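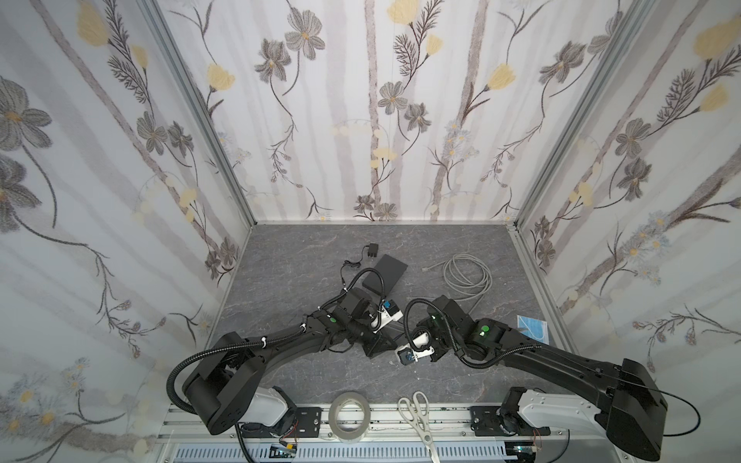
Brukodeck: two-arm cable workcell, build notes and data card

Status: working, still changing. Last revision of this text in April.

Brukodeck is a small workcell with two robot arms, built in a shared workshop, together with the recordings that were made in it. The subject is network cables and small network devices: picking them up, passing them from one arm to the other, plugging them in. This file tells how the cell is built, what is in the recordings and what is wrong with them. Please read the last part before you train anything.

Contents of the repository

build/ — drawings of the rail, the mounting plates and the walls
firmware/ — settings for both arms, one file per arm
episodes/ — the recordings, packed in 24 archives
tools/ — scripts for checking and replaying
notes/ — my workshop diary, partly not in English, sorry

The cell

The arms are mounted on a horizontal aluminium rail at the front edge. The first version had each arm on its own foot, screwed to the bench, and after every hard stop the distance between the bases was a little different. With one common rail the calibration stays good for weeks. If you copy only one thing from this build, copy the rail.

There are three walls, joined with aluminium posts at the two back corners. The wallpaper is with birch trunks and flowers, the floor has a marble pattern. A patterned background is harder for a vision model than a plain grey one, and I wanted it hard. It was also the cheapest roll in the shop.

The cables of the arms run in corrugated conduit, fixed with small cable ties. Leave the loops longer than you think is necessary. My first loops were too short and the wrist could not make its full turn — I searched two evenings for a fault in the software. The wires from the bases go down into the slotted duct under the rail.

The control program is Stirero, the version that is in the tools folder. Newer versions change the order of the joints in the log, so please do not update without reading the notes. Labels were made with Clasar.

The recordings

Number of episodes: 2835
Left out for testing: 600
Longest episode: 2000 steps
Views: one fixed camera over the cell, one small camera at the wrist

The objects are ordinary things from the workshop drawer: a network switch, power adapters, Ethernet cables, tape, scissors. Some objects stay in the cell although the task does not need them. The arms must learn to go around them.

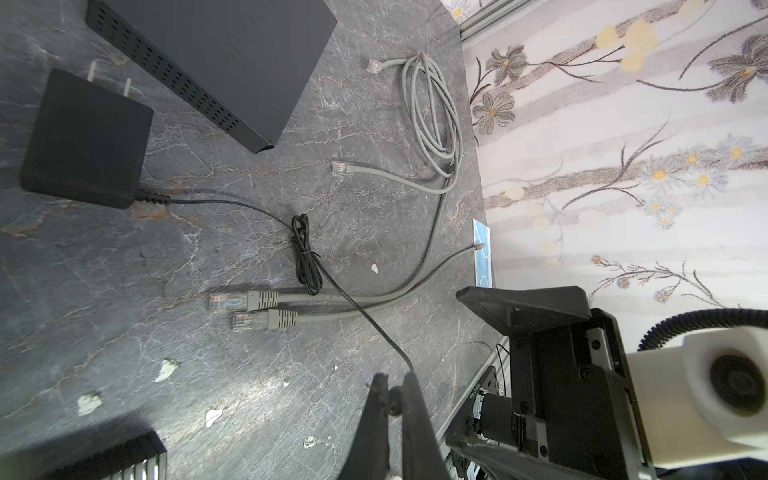

Wrist view: switch, power adapter and loose Ethernet cables on the marble-patterned surface.

Every episode has one short sentence that says the task, for example "put the grey cable next to the switch". The sentences were written by one person, so the style is always the same. I would be glad to receive other wordings.

Starting the cell

1. Switch on the arms and wait until the indicator lights are green.
2. Run tools/check_rail and compare the two base positions with build/rail.txt.
3. Move both arms to the rest position by hand control, slowly.
4. Start the recorder, then the task.

Known problems

The light comes partly from a window. Episodes recorded on Saturday mornings are much brighter than the others.

There are small white specks on the floor surface. A detector trained only on this data sometimes takes them for objects.

Clear plastic plugs are difficult to label. Where the border could not be seen well, the mask was drawn a little too large.

The gripper force is not calibrated between left and right. Do not compare the values directly.

Licence and thanks

The data and drawings may be used freely if you name the project. The workshop at Parsons gave the bench and the long table saw evenings, for which I am grateful. Corrections to my English are also welcome — please send them as a normal change request, in a separate branch from the code.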